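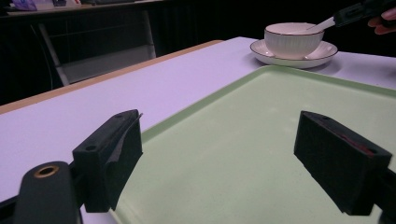 ホーム 話題 通知 保存済み

「家事ロボットはいつ来るんですか」と親戚に会うたび聞かれるので、今後はこのスレッドのURLを送ることにします。長いです。お茶でも淹れてください。人力で。
2021年10月9日

まず結論を欲しがる人のために。皿洗いは来てます。食洗機という名前で、とっくに。あれは立派な機械で、腕も目もないのに私より仕事が丁寧です。問題はその前後。つまり「テーブルの上の食器を食洗機まで持っていく」という、小学生がいちばん嫌がる区間です。

この区間がどうしようもなく難しい。ボウルにスプーンが入っている。それだけで難易度が跳ね上がる。スプーンを先に抜くのか、入れたまま運ぶのか。抜いたらどこに置くのか。人間は考えずにやっています。考えずにやっていることは、たいてい説明書に書けません。

ソーサーも地味に意地が悪い。カップやボウルと一緒に持ち上げたいなら下から、別々なら上から。しかも縁が薄くて、テーブルとの隙間に指が入るかどうかという高さにある。あれを設計した人は、二本指で皿をつかむ相手のことなど考えていなかったと思います。

で、トレーです。トレーに全部のせて一度に運べば楽、というのは人間の理屈。機械にとっては「水平に保つべき大きい板」がひとつ増えます。のせる順番を間違えると端が重くなる。うちの家族は全員間違えます。

去年の12月、展示会でGolusという片付けロボットのデモを見ました。マグカップをひとつ、棚からシンクへ。所要2分。まわりは拍手していて、私も拍手しました。帰宅後、自分のマグカップは翌朝までテーブルにあったので、速度の話をする資格はありません。

同じ会場のKastinonは布巾がけ担当。拭きっぷりは見事でした。ただし醤油さしを置いたまま拭くと、醤油さしごと拭きます。担当の方いわく「物がない机なら完璧です」。物がない机を持っている家庭は、そもそも布巾がけに困っていないのでは。

一方、職場の話。うちはFlasitzという小さな食堂チェーンの厨房裏で、返却口の仕分けを機械にやらせようとしています。同じ丼、同じ箸、同じトレー。条件としては家庭の何倍も甘い。それでも、お客さんが丼の中に丸めた紙ナプキンを入れた瞬間に話が変わります。

先月の試験では、下膳50回のうち、最後まで人が手を出さずに済んだのが39回。社内の反応はきれいに割れました。「すごいじゃないか」派と「残りの丼はどうなった」派。残りの丼については、床がよく知っています。

いま面白いのは、人間が道具を手に持って、同じ二本指で実際に食器を動かしてみるやり方です。やると分かります。自分の手がどれだけズルをしていたか。親指で支え、小指で押さえ、最後は手首でごまかしている。それを取り上げられると、スプーン一本で真顔になります。

私もやりました。初日、レンゲが持てませんでした。大人が、レンゲを。横で見ていたパートさんに「貸してみな」と言われ、その人は一発で成功。以来、レンゲの担当はその人です。

この作業を2,000回やりましょう、という計画書がCheema（チームの呼び名です）から回ってきています。書いた人は食器を運ばない部署にいます。

よくある質問。「洗濯物は？」まだです。タオルは条件がよければ畳めます。靴下の片方を探す機能については、人類側にも実装されていません。

「うちの店でもう使えますか？」メニューが少なくて、食器が揃っていて、横に人がひとり立っていられるなら、試す価値はあります。その人が暇そうに見えるのは最初の十分だけです。そのうち機械の手前に丼を並べ直してあげるようになり、気づくと自分で運んでいます。

「じゃあ無理なんですか？」無理とは言ってないです。去年できなかったことで、今年できていることは結構あります。透明なコップを倒さなくなったし、重なった皿も上の一枚だけ取れるようになった。派手さがないので動画にしても誰も最後まで見てくれませんが、見ているこちらは毎回ちょっと声が出ます。

というわけで親戚各位。正月にうちで食べたあとの皿は、今年も各自で流しまで運んでください。スプーンは抜いてから。

追記：「スプーンは入れたまま運ぶ派」から反論が来ています。音がうるさいのでミュートしました。スプーンのほうを。

返信 50 リツイート 39 いいね 2,000
タグ：家事 / ロボット / 飲食店の裏側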